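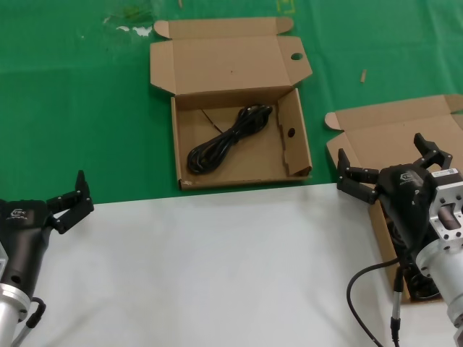

Wie lagert man Netzwerk- und Anschlusskabel über längere Zeit, ohne dass der Mantel leidet?

Trocken, dunkel und lose gewickelt, mit einem Biegeradius von mindestens dem 4-Fachen des Außendurchmessers. Engere Radien sind nur zulässig, wenn das Datenblatt sie ausdrücklich nennt.

Vorbereitung
Kabel vollständig auslegen und Verdrehungen von einem Ende her ausstreichen. Mantel mit einem leicht feuchten Tuch abwischen, danach ablüften lassen. Lösemittel greifen PVC an und entziehen ihm Weichmacher. Stecker auf verbogene Kontakte und gebrochene Rastnasen prüfen; beschädigte Leitungen gehören nicht ins Lager.

Wickeln
Abwechselnd eine Schlaufe normal und eine gegenläufig legen. So bleibt die Leitung drallfrei und lässt sich später ohne Knoten ausziehen. Nicht um Hand und Ellenbogen wickeln. Als Fixierung genügt ein Klettband, das sich von Hand noch verschieben lässt. Kabelbinder schneiden bei Wärme in weiche Mäntel ein.

Kennzeichnung
Etikett 52 mm hinter dem Stecker anbringen. Darauf stehen Typ, Länge und Lagernummer. Im Lager Ferstead wird fortlaufend nummeriert, derzeit bis 1870. Die Nummer 212 ist für Prüfleitungen gesperrt.

Lagerung
Behälter nicht über Heizkörpern abstellen. Schwere Netzteile kommen nach unten, dünne Leitungen darüber. Bestand jeweils im April durchsehen und klebrige oder rissige Mäntel aussondern.

Stand: 24.08.2021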